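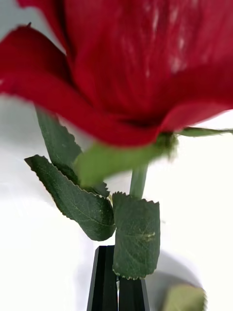 Schedule consultation: staging times and table coverings for the August show

Search this forum Advanced search

Kiltell_ShowOffice
Affiliated societies are invited to comment on two proposed changes to the schedule. Comments should be made in this thread, and should state whether they are submitted on behalf of a society or in a personal capacity.

Proposal A. Staging in the cut flower classes will close at 9.30 am instead of 10.15 am. Judging will begin at 10 am. Last year there were 776 entries across all sections, and judging in the rose classes was still under way when the doors opened to the public.

Proposal B. Table coverings in the rose classes will be plain white throughout. The present wording ("a suitable neutral covering") will be deleted. Societies that supply their own tables will be responsible for supplying the covering also.

The wording of Class 7 (one specimen bloom, any large-flowered rose) is not under review.

Molside_Secretary
The following is submitted on behalf of Molside Rose and Garden Society.

We support Proposal B without amendment. We cannot support Proposal A in its present form. Our exhibitors travel by the coast road, and the first ferry does not land until 8.05 am. Allowing for unloading and the walk from the lower car park, a member with several vases to dress would have very little time at the bench. We estimate that 7 of our regular exhibitors would withdraw from the cut flower classes altogether.

We ask that the closing time be set no earlier than 10 am, and that the shortfall be met by appointing an additional judge.

T.Aoki
Personal capacity. I have judged roses at this show for three years.

An additional judge would not resolve the difficulty. The delay last year arose from entries placed in the wrong class, each of which had to be referred to the show office before it could be moved. If stewards were permitted to re-class an entry before judging begins, I believe the present time of 10.15 am could stand.

On Proposal B, I would ask the show office to reconsider. A white cloth is unkind to pale blooms. The cream and blush varieties lose their outline against it, and the judge is left looking at the foliage. Dark green or black has served other shows well.

Takumi Aoki

Rastmont_Roses
With respect to the previous contributor, Rastmont must disagree on the matter of colour. Dark cloths show every fallen petal and every grain of pollen, and they take up light in a hall that has very little of it at the north end. We changed from green to white and have received no complaint from exhibitors of pale varieties.

 Members should note that fold lines remain faintly visible even at a modest distance, and should iron or roll their coverings accordingly.

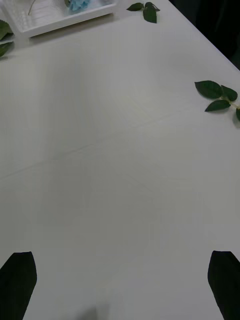

White table surface with faint crease lines.

Rastmont has no objection to Proposal A.

T.Aoki
I am grateful to Rastmont for the reply. It does not alter my view, as my concern is with pale blooms against the cloth. I accept the point about light at the north end, which would be better addressed by moving the rose benches.

Steiner_Benchman
Could the show office please confirm whether paper from the roll will be acceptable under Proposal B? Fabric is costly to launder and the Steiner tables are of an unusual width. We have used banqueting roll for several seasons, taped on the underside.

I would add that the time given for staging matters a good deal less than the time at which water is available. Last year the standpipe behind the marquee was not turned on until after 8 am and exhibitors were queuing with buckets.

Kiltell_ShowOffice
In reply to the points raised so far:

1. Paper is acceptable under Proposal B provided that it is white, unpatterned and secured at both ends. The wording will be amended to say so.

2. The standpipe will be available from 6.30 am. This has been confirmed with the showground.

3. Moving the rose benches is not possible this year. The floor plan has been lodged with the fire officer.

4. The suggestion that stewards may re-class entries before judging is under consideration. Societies are asked to state whether they would object.

Molside_Secretary
Molside would not object to item 4, provided that the exhibitor is informed in writing on the entry card and that the steward initials the change. We have had an instance of a vase being moved from the three-stem class to the specimen class with two stems removed, and the exhibitor learned of it only at clearing time.

We maintain our objection to 9.30 am.

Rastmont_Roses
No objection to item 4. Rastmont considers that no steward should remove a stem under any circumstances.

Steiner_Benchman
Agreed as to stems. Steiner would accept 9.45 am if that assists Molside.

Molside_Secretary
It assists by fifteen minutes. I will put the figure to our members and reply in this thread.

Kiltell_ShowOffice
Noted. The thread will remain open until the schedule goes to print. Societies that have not yet returned their steward nominations are reminded to do so by the usual form, and not by reply here.

Contact the show office | Copyright Kiltell Show and affiliated societies | Back to top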